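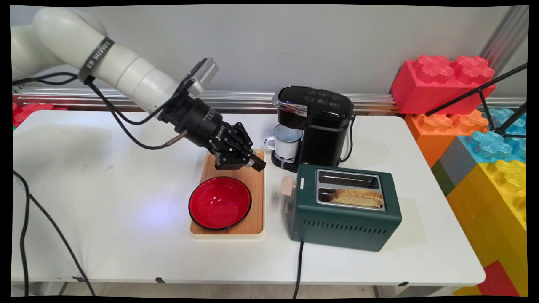 Dranix adds wider boards to Stoka decking range

April 2021

Dranix has extended its Stoka range of outdoor decking with a wider board and a matching edge trim. Both are on sale now through garden centres and timber merchants, and the narrower boards stay in the catalogue.

The new board is 300 mm wide and 39 mm thick. It has a brushed face on one side and a plain face on the other, and either can be laid upwards. Colours are unchanged: sand, slate and dark brown. The trim is supplied in the same three colours and is fixed with screws through pre-drilled holes, which are then covered with push-in caps.

Liliana Costa, product manager at Dranix, said the wider format was meant for small patios and balconies, where narrow boards leave a lot of joints on show. "On a short run you can often finish the floor without cutting any board along its length," she said. "It also makes it easier to line the deck up with a door threshold."

The boards are held by hidden clips that slot into a groove on each long edge. The clips are the same as those used on the existing range, so old and new boards can be mixed on one frame provided the joists are packed to bring the surfaces level. Dranix states that the joists must be closer together at the ends of a deck and around steps. Spacing tables are given in the fitting guide, which has been reissued with the new sizes.

A gap must be left between the deck and any wall. The guide also asks for a slight fall away from the house and for a clear space under the frame so that air can pass through. Decks laid straight on to soil or turf are not covered by the guarantee.

Cinzia Marchetti of the garden design practice Coutinho, which laid the boards on two trial terraces last year, said the main difference on site was weight. "It takes two people to carry a full length. We now set the frame out first and bring the boards round one at a time." She added that planters and heavy furniture should stand on feet, as flat bases trap water and can leave marks on the brushed face.

For cleaning, Dranix advises a stiff brush and warm soapy water. Pressure washers may be used on the plain face only. Outdoor rugs should be lifted and dried after heavy rain.

Custeo, the distributor, is taking orders for all three colours. Sand and slate are held in stock, while dark brown is made to order until July. Samples can be requested from branches, and the fitting guide is packed with each delivery.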